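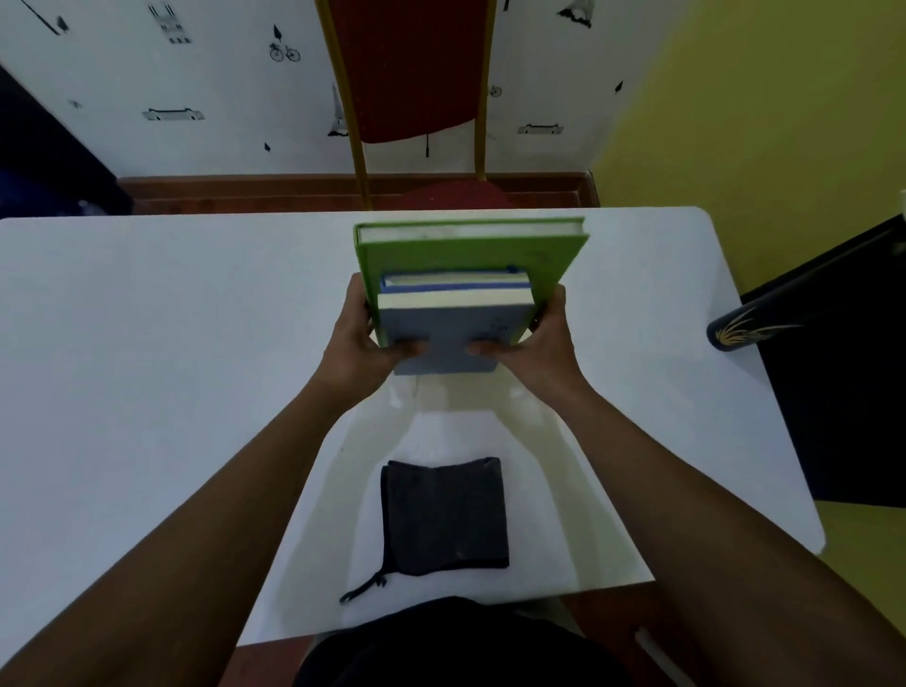

Diary > Household > Books

2/12/23

Sorted books at the white table, the one with rounded corners. The green hardcover is the largest of the group and sets the minimum shelf height, so it goes at the back of any stack. The smaller blue one and the gray-blue one go in front of it.

Measured the Surow shelf again: 34 inches of usable width, less two for the bracket. The Bajwa carton from May is still unopened and will take up about half of that.

The charcoal pouch with the black cord stays flat until the books are placed. Tried storing it upright last month - it slumps. One more knot in the cord might help.

Catalog stands at 993 entries. Two are duplicates, both bought in Mullthorpe, and I have marked them for disposal. Page edges to be dusted with the soft brush only. The glossy tabletop shows every print and needs a wipe afterward.

Tomorrow: label the Vinisel box, move the lamp.

Contact | © Vinisel Notes | Back to top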